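Stirkent open lab day, Celtville, 2025-10-29

I got to Celtville a little after the doors opened and still had to wait for a badge, so the place was already humming. Stirkent had given over the whole ground floor to manipulation this time, with 9 stations along the windows and a coffee table at the far end that ran out of milk before lunch.

I had come for the grippers. We've been going back and forth at work over whether to stay with parallel jaws or spend money on something softer, and it's hard to decide from spec sheets! At Stirkent you could walk up, ask for a swap and try the same object again with different fingers. I did that so many times that I started apologizing to the people behind me.

The station I kept going back to was the kitchen one, run by Lingyun Lei. She sets out play food and real kitchen things together, picks an item, and lets the visitors argue about which fingers should go on. Blocks are the warm-up. A block has flat sides and gives the jaws something honest to close on, so any of the three finger sets she had brought ought to manage it.

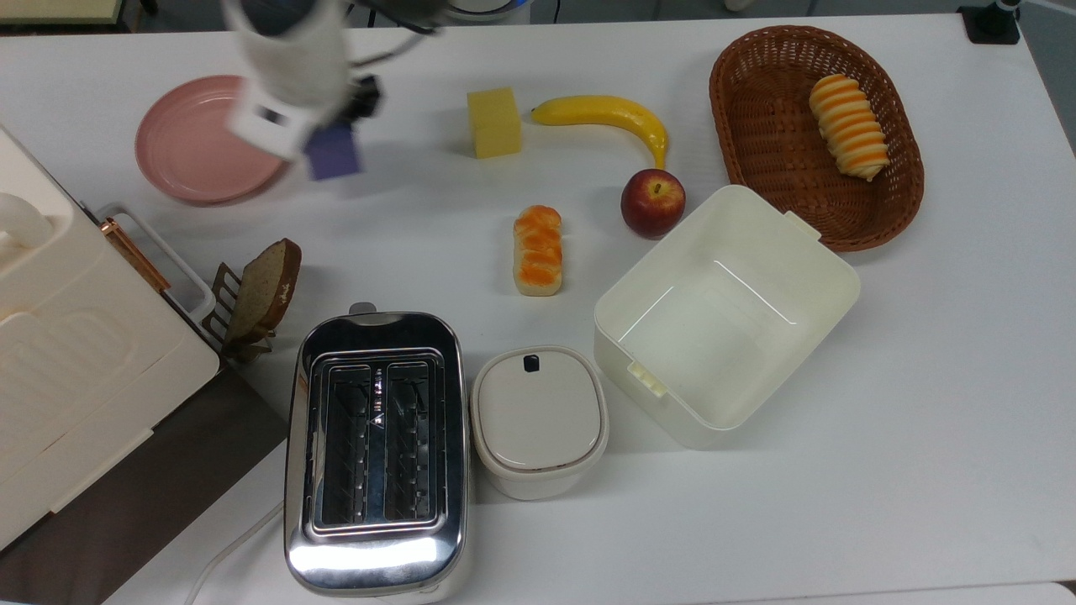 Lingyun let me drive for a while, first with the Cillier controller and then with the Zheng one. Cillier feels heavier in the hand and I overshot with it constantly. Zheng was much easier for small corrections near the table (I'm left-handed, and it has a mirrored mode, which made my whole morning). The catch is the menu for grip force, which sits three levels down, and I never found it without help.

On the fingers, my notes say this. Hard jaws: great on anything boxy, fussy about angle on round things. Rubber pads: my favorite for fruit shapes, though they pick up crumbs and dust. Soft curved fingers: lovely on bread rolls, slow to let go. I would happily have done 100 more picks with the rubber pads.

Cameras got less of my time than they deserved. I did try working from the wrist view alone, and once the fingers closed in I lost all sense of depth. Switching back to the overhead view felt like putting my glasses on.

Stirkent is planning another day in December, with a longer session on finger pads. I've already asked for a spot, and I'm bringing our own jaws along to try on the same table.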